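Ticket 1304
Queue: Facilities / Automation trial
Site: Nendwood, upstairs office
Product: Minhas tidy-up arm, loaned through Jomia
Status: Reopened
Priority: Low (raised to Medium by requester, lowered again by Jomia)

Original report
Arm does not complete "reset room" routine. Expected: chairs pushed in, empty water jugs moved to the collection point, cabinet doors closed. Got: one chair pushed in, then "object not confirmed" and a full stop. Restarted 3 times. Same result.

Jomia support, first reply
Please confirm the floor is clear of cables and that all objects are on the supported list. Please also update to build 359.

Requester
Updated. The floor is not clear of cables. It is an office. If the floor has to be cleared before the machine can clear the floor, I'd like that written into the quote.

Jomia support
Understood. Soft and see-through items are known to be difficult. Can you try with the jugs taken out of the bag?

Requester
Tried it. Arm picked up 1 jug by the neck, held it for 36 seconds and put it back where it was. The log calls this "task success." Please explain what counts as success, because Hustthorpe are reading the same logs and think we're doing great.

Jomia support
Success is recorded when the grip closes and opens without a fault. We have passed your comment to the product team. The next release will be trained on people doing the chores with hand-held grippers, which should help a lot with doors, bags and chairs.

Requester
That may be so. I'll believe it when a cabinet door gets shut. Adding two pictures so the product team can see what an ordinary room asks for: a water dispenser, a jug with a label round it, cables on the floor, a chair on casters.

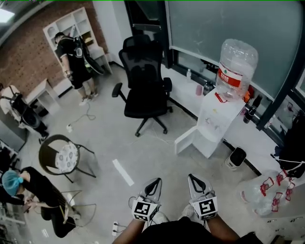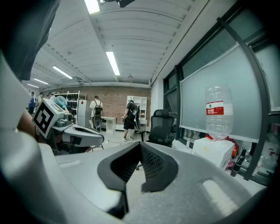
Requester, continued
Questions still open:
1. Does the arm tell a full jug from an empty one before it lifts?
2. What does it do when a chair rolls away from it? Ours followed the chair as far as it could reach and then timed out.
3. Can "success" be changed to mean the chore is done?

I timed the same reset by hand and was finished before the arm had got through its startup check. We'll keep the loan unit through July as agreed. I won't sign off on a second one for Hustthorpe on the strength of a log that counts putting things back.

Jomia support
Questions 1 and 2 sent to engineering. Question 3 logged as a feature request.

Status changed: Waiting on vendor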